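Quick notes on getting through the Utgate ranger seasonal application. Did it twice, so learn from me.

1. Make the account first – Thursday evenings the site crawls, go early morning.
2. Download form 904. Fill it in on a computer, handwriting gets bounced.
3. List every outdoor job. Trail crew, campground host, fish counts at Disoneck, all of it. Hours per week too, they wont guess.
4. First aid card. Scan both sides.
5. Personal statement, 3000 characters max including spaces. Write it somewhere else and paste.
6. Two references. Warn them, they only get 17 days to answer.

Fitness test comes after. Pack carry on the Hanura loop, about 22 pounds, boots not sneakers. Walk it once beforehand if you can. 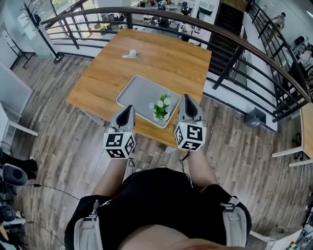
Do I need a degree for the seasonal job?

Only for the permanent posts. Seasonal takes a high school diploma plus one summer of feild work, paid or unpaid.

Save the confirmation page. The Karppinen office asks for the number when you call.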